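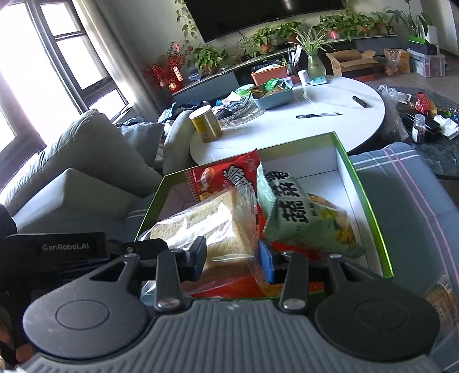
Last changed: Saturday, 16:12

Ticket 3000-12: Betora hand-held gripper kit, trial unit
Status: open, waiting on vendor

Fault: width reading drifts when the fingers close on a small block. Colour of the block makes no difference.

Log
Firmware 666 loaded, zero set with fingers fully open. Drift still there.
Swapped the cable for the Anside spare - no change.
Rolled back to 612. Reading holds at the desk, drifts again after a long session in the living room.

Next: Staniforth to send a replacement encoder, part 1020. Do not renew the trial until it has been tested.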